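Flundano working group – minutes

Date: Feb 2, 2020
Place: Gallagher room, second floor

1. Previous minutes
Accepted with one correction: the simulator version used for the Trullano runs was missing and has been added.

2. Phone handling task in simulation
The method was presented again for the new members. The policy is trained only in simulation, and in every episode the phone positions are drawn anew. The cart, the shelving and the two arms stay as they are.
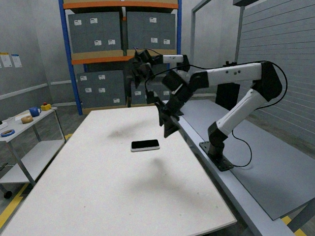

Figure 1. One phone on the table, both grippers above it.

It was asked if 1000 episodes are enough. The group agreed to keep this number until September and then to compare.

3. Two phones
With a single phone the policy failed in 30 of the test episodes, with two phones in 40. Most failures happen when the phones lie near to each other – the gripper then touches the wrong one.

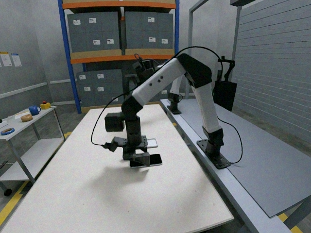
Figure 2. Gripper low over the table, two phones beside it.

It was proposed to penalise contact with the second phone. One member doubted this, as the arm may become too slow. Both variants will be trained.

4. Grasp height
Flanlow now records the height of the gripper at closing. A phone held flat, only a little above the table, is counted as lifted after 35 simulation steps.

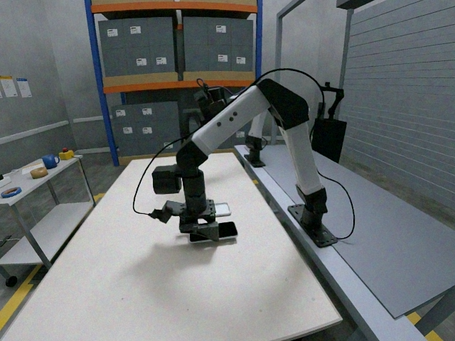
The limit was considered too short by two members. It stays for the present, but the value must be written in every results table.

5. Actions
– Train both variants from item 3.
– Send the failure list to all before the next meeting.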